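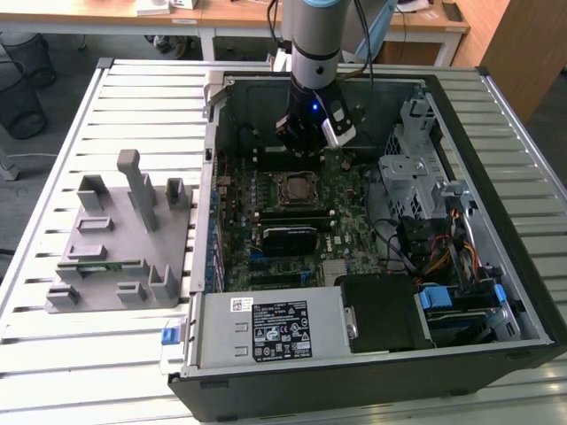
Do you need written rules for a robot cell if only a couple of people ever use it?

You need them the first time a second person touches it, and you'll be glad of them well before then. A page taped up where you can read it from the start button is plenty.

I've been meaning to write this post since winter, when I moved over to the bench automation side at Rumadis and started spending my days teaching an arm to take old desktop towers apart and put them back together. Processors, memory, cards, drives, the whole stack. I came from ordinary repair work, where the rules were mostly "ground yourself" and "don't eat at the bench," and I figured I knew how to behave around a computer with its side off. And I did! I just didn't know how to behave around one when something else was going to be reaching into it.

A few folks wrote after my last post (the one about the parts trays) asking what our house rules are, so I promised I'd type them up. Please understand they're ours, for our cell, written by people with our particular set of bad habits. If your workplace has a safety person, that person outranks a blog. And a real risk assessment for your own machine comes before anything you copy from me.
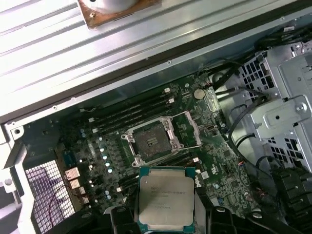 Posted by Magnus Niven on 4/1/18
Filed under: Robots, Bench Practice

Let me start with the processor, as it's the job that taught us the most and the one that still makes me hold my breath. The sockets we work with have pins down in the socket itself, and a bent pin is an awful thing to find. You don't always find it right away, either. You find it two days later when a board won't see half its memory and you're sitting there with a magnifier and a very fine pair of tweezers, thinking about your life choices.

So our oldest rule is this one: nothing goes above an open socket unless it belongs in the socket. No screwdriver, no coffee (obviously), no leaning over with a lanyard on. Shirt pockets get emptied before you open a case. I lost a nice mechanical pencil into a tower in my first month and I still think about the sound it made.

The second rule grew out of the first. Before any run that places a processor, a person looks at the load plate and the lever and says out loud that they're open. Out loud, even if you're alone. I felt silly doing it for a week or so and then I stopped noticing. Chelsea Tapley brought that habit with her from her old job in Plumholm, where she ran a line that filled jars of something or other, and she says the speaking part is what keeps your eyes from sliding over a thing you've looked at all day. I was a doubter. I've caught myself with the plate closed twice since then, so I'm a convert.

Third, pressure. The arm never pushes a processor down. It brings it to height, lets it settle, and releases, and if it hasn't settled we stop and back straight up. All the clamping force comes from the plate and lever, the way it was designed. I know people who have the arm give a little tap at the end "to seat it," and I wish they wouldn't. If it needs a tap it's sitting crooked, and the tap is how you get the magnifier out.

Okay, fixtures. I could go on all day about fixtures.

Every part that comes out of the case gets a place on the plate, and that place is the same every time. The processor has its pocket, a memory stick has its slot, and so on down the line. We print our plates in plain gray, and I've come around to gray, though I lobbied hard for orange. What matters is that an empty pocket looks empty. When you walk up to the cell after lunch you should be able to tell from the plate what's been pulled and what hasn't, without opening a log file or asking anybody.

The rule that goes with it is that hands don't use the fixture as a shelf. You'd be amazed how tempting it is! All those handy little pockets, and you've got three screws in your palm and no cup nearby. We finally bought a stack of magnetic dishes and put them on the other side of the cell, and the problem went away on its own, which tells you how much of rule-writing is really just buying somebody a dish.
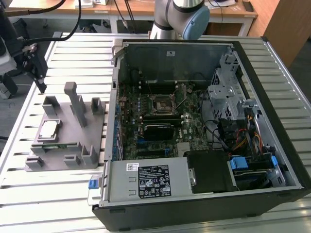

Plates also move. Ours is fastened to the table, and even so it creeps if you bump it often enough, and a tower lying on its side is worse, because there's a lot of case and not a lot holding it. We check position before the first run of the day and again any time a case has been swapped. The check is dull. You jog the arm slowly to a known corner on the plate, then to a known corner on the case, and you write down whether it landed where it should. I'd rather do the dull check than find out with a part in the gripper.

We also re-check after every 500 cycles, no matter how well things are going. Chelsea picked the number. I asked her once what it was based on and she said it was based on being easy to remember, and I've never heard a better reason for a number in a procedure.

Then cables. Cables are the thing I'd warn a newcomer about before anything else. A motherboard stays where you put it, but a bundle of power leads has opinions, and the arm's own cable has to go somewhere too. Our rule is that the case wiring gets dressed away from the arm's path before the run, by hand, with the arm stopped and held there. Afterward, you run the whole path at slow speed with an empty gripper and you watch the cable the entire time. Leave the gripper alone, you'll want to look at it, everybody does. Watch the cable. If it drags on a bracket or catches on a drive cage, you fix the routing first and then do the slow pass over again from the top.

That brings me to hands. The short version of our sheet says: if a hand is inside the case, the arm is stopped, and the person whose hand it is has control of the pendant. We don't do "I'll hold this loose connector while you nudge it down." We did that once at the beginning and it was fine, and Rankin (our shop lead, who doesn't raise his voice much) came over and explained to us at some length why it being fine was beside the point. I was embarrassed at the time and I'm grateful now.

Small arms make this one hard, I think. A big industrial machine behind a fence looks like it could hurt you, so you treat it that way. A bench arm looks friendly. But it's still closing on things with corners, next to sheet metal edges that'll open your knuckle even when the robot is switched off. Ask my knuckle.

And power. The tower is unplugged, no exceptions, and the cord goes up on the hook where everyone can see it. We leave the power supply closed up. It's none of our business in there.
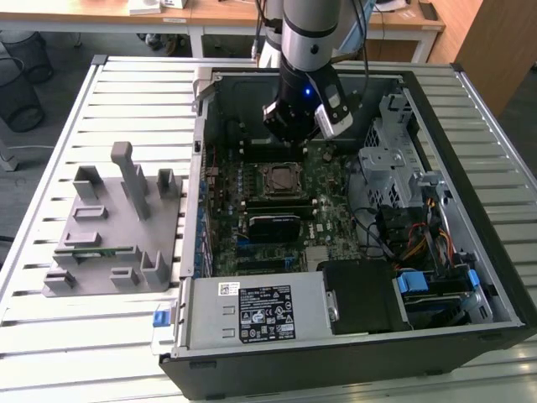 Gripper over the open tower, blue light on at the wrist, fixture plate off to the left.

The last chunk is record keeping, and I'll try to be quick since I can feel some of you drifting. Anything unplanned gets a Jira ticket, and by anything I mean a dropped screw, a stop you hit out of nerves, a part that came out a little stiff. I hated this at first. It felt like telling on myself. Then in the second week we looked back through what we had, 62 tickets, and a good pile of them were the same drive latch giving us the same trouble, which each of us had been quietly working around without mentioning it to the others. One small change to the approach angle took care of it.

We keep the tickets short on purpose: what the arm was doing, what you saw, what you did next. No guessing at the cause in that first note. You can guess in the comments all you like, and believe me, we do.

The sheet itself is six rules on one side of one page — it was two pages in January and people had stopped reading it. Whoever adds a rule has to propose one to cut or combine. I lost my rule about labeling the spare fingertips that way and I'm still a little sore, so I label them anyway.

I have a separate post half written on how we practice stopping (meaning you stop the arm on purpose, mid-move, until your hand knows where the button is without looking). That deserves more room than I've got left tonight. If your shop does something different about the socket check especially, leave me a comment, I'd love to hear how other people handle it. Chelsea reads the comments too, and she answers faster than I do.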